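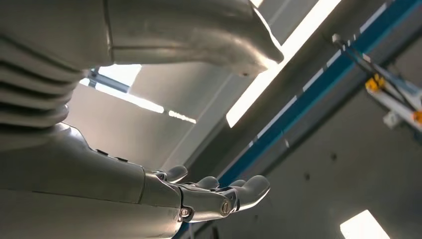
Odette Pichon

Publié en octobre, ticket 2739

Bon, je rouvre le ticket, la balance du poste colis refait des siennes ! J'ai refait la tare trois fois, changé la prise, et elle me sort toujours 23 g à vide. Gilles dit que c'est la table (moi j'y crois moyen).
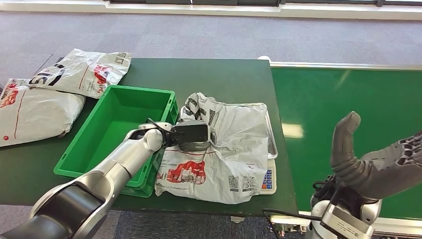 Le souci, c'est surtout les petits envois Brison, où 23 g suffisent à changer de tarif. Du coup je pèse le sachet blanc tout froissé directement sur le plateau métallique, sans passer par le bac vert, et je retire l'écart à la main. Corentin, tu aurais une balance de rechange ?

Dernière mise à jour : 16 h 40
Ce site utilise des cookies. Accepter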